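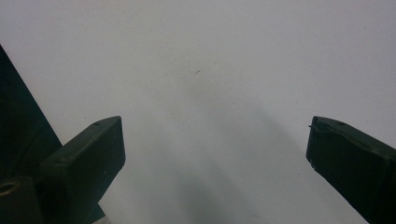 Gripper build, bench 3

The hand-held gripper at the Clelthorpe workshop is on its second set of fingers. The first set flexed too much at the base, so the new ones are thicker, with squared sides and an angled end face. They are printed in the same dark green as the body because there was still most of a spool left.

Printing took two evenings on the Kenda machine. Both fingers needed the screw holes cleaned out by hand with a drill bit. If you print your own set from the shared folder, open the holes up slightly in the file first. Burrs at the tips can be trimmed with a sharp knife, but leave the flat faces alone or the fingers will not meet squarely.

The linkage is unchanged. It runs on plain bushings and a trigger salvaged from an old reaching tool. We had a pair of ball bearings on order from Fakik, but they came in the wrong size and have gone back. The replacements should arrive in January. Until then, put a drop of light oil on the pivots before each session and wipe off the extra.

Position logging now works over a single USB cable. The board records jaw opening as a raw number, and 633 is fully open on this build. Yours will differ, so run the calibration script again whenever you take the fingers off. The log stops at 4,000 lines and starts a new file.

Still to do: rubber pads for the inside faces, a strain relief for the cable, and a stand so the tool is not left lying on the bench. The pads will be cut from sheet rubber left over from the Dumlao cart project. Anyone who has used contact cement on printed parts is welcome to leave a note on the board by the door.

Files and the parts list are in the shared folder under "gripper 2." Please do not edit the originals. Save a copy with your own initials.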